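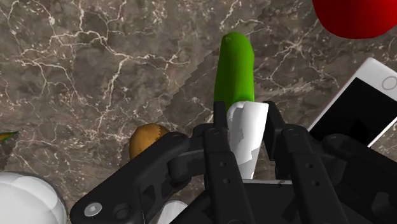 Panagiotis Vukadinović reckons it's the rip and not the recording, and he'd like me to stop blaming the pianist. Fair enough. He says his own copy of the Mirzaei recital plays straight through from the first prelude to the last without a hiccup, so whatever I'm hearing between tracks must be coming from my end.

Okay, so I've spent most of the evening on it and I'm adding everything to the ticket while I still remember what I did.

The trouble, for anyone coming in fresh: the set is the 1963 Grivness recital, remastered, 23 tracks over 2 discs. The preludes are meant to run into each other, pedal held down, no gap at all. On my Jenen streamer I get a little hole of silence at every join, just long enough to make you look up. The worst is going into track 9, where the last chord should still be ringing under the new tune and it just gets chopped off (makes me wince every single time!).

First go: turned gapless playback off and on again in the Jenen menu. No change. I also rebooted the streamer and the router, mostly for the feeling of doing something.

Second go: played the actual disc in my old CD player into the same amp. Perfect. The chord rings on, the tune comes in over the top, gorgeous. So Panagiotis is right about the recording and I take back what I said about Mirzaei's pedalling.

Third go: copied the files to the laptop and played them with headphones. The gap's there too, only shorter. That had me leaning towards the files, so I ripped disc one again, this time straight to FLAC. My first rip was MP3, done years ago at whatever the default setting was. The new files are seamless on the laptop. Hooray!

But - and this is why I'm not closing the ticket - on the Jenen there's still a faint tick at the joins. Not silence any more, more like a fingernail on a glass. I can only hear it with the volume past 50, and it's missing between tracks 4 and 5 for some reason. My other piano discs on the Asen label, ripped the same way, don't do it.

Crossfade is off, volume levelling was set to "track" and I've just changed it to "album". I think that's helped a bit but it's nearly midnight and my ears have had enough of preludes.

Still to do: rip disc two, clear the library cache and rescan, try the wired connection in place of the wifi. Panagiotis, if you could tell me which firmware yours is on, that'd be a big help. Mine says it's up to date but it's said that since February.

Leaving this open for now.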